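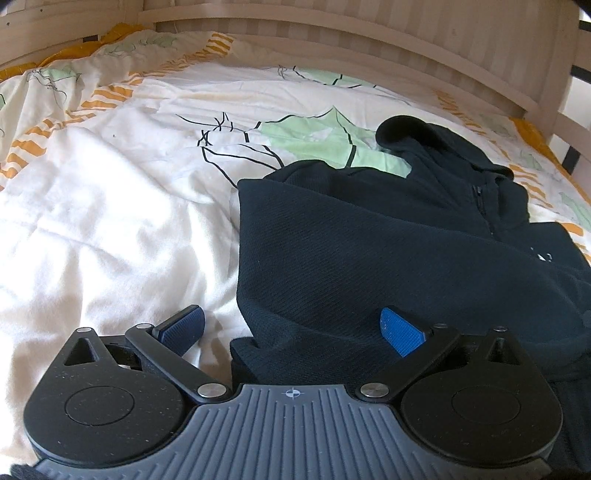 What should a resident do with clothing left on the bed before the linen is changed?

Clothing should be folded or hung up before 9 a.m. on the day of the change. Staff strip the beds in order of room number and will place any remaining garments on the chair, unfolded.

Andbridge Residence: Bedding, Clothing and Laundry
Frequently Asked Questions
Last revised 30 August 2018

Bed Linen

How often is bed linen changed?

Sheets and pillowcases are changed every two weeks. Duvet covers are changed once a month. The schedule for each floor is posted beside the elevator. A resident who needs an additional change may request one at the front office at no charge, up to twice per term.

May I use my own sheets?

Residents may use their own sheets, printed or plain, provided that they fit the mattress. Personal sheets are not collected with the house linen and must be washed by the resident. Please remove them before the scheduled change if you want a house set that week. Personal linen sent down by mistake is held at the front office for 38 days.

How should the bed be made after a change?

Clean linen is left folded at the foot of the bed. Residents make their own beds. Tuck the bottom sheet under the mattress on all sides and smooth it from the center outward. In rooms with Hemau beds, lift the mattress slightly at the corners; pushing the sheet down between mattress and frame tears the seams.

Can the bed be moved or taken apart?

Beds may be moved within the room. They may not be taken apart, and the side pieces may not be removed. Requests for a different bed are handled in November, when the furniture inventory takes place.

Clothing and Storage

How much storage is provided?

Each room has one wardrobe with a hanging rail and two shelves, and one drawer under the desk. Residents in the Vever wing have a second drawer in place of the upper shelf. Suitcases may be kept in the basement storage room, Room 237, which is opened on request.

What is the recommended way to fold a jacket or sweater with a zipper?

Close the zipper fully and lay the garment face down on a flat surface. Fold each sleeve straight across the back, then fold the sides in and bring the hem up to the collar. Heavy knits should be kept on a shelf, as hangers stretch the shoulders.

May wet clothing be dried in the room?

Wet clothing may not be hung from bed frames, radiators or window handles. Drying racks are available in the laundry room and may be borrowed overnight. Repeated damage to furniture from damp clothing is charged to the resident's deposit.

Laundry

How do I wash dark clothing?

Turn dark garments inside out and wash them in cold water with similar colors. New navy and black items should be washed separately the first two times. The house machines have a program marked Dark; it takes 48 minutes and should not be used for towels.

What does the laundry cost?

Washing is included in the residence fee. Dryers are operated with tokens sold at the front office. Detergent is not supplied.

What happens to unclaimed items?

Garments left in the laundry room are moved to the Pap Hall shelves at the end of each day. Over 270 items were left there last year, and most carried no name. Residents are asked to write their room number on the care label.

Who should be contacted about missing or damaged items?

Please write to the Housekeeping Supervisor, Tibor Pintér, in care of the front office. Include your room number, a short account of the item and the date on which it was last seen. Written replies are normally sent within five working days.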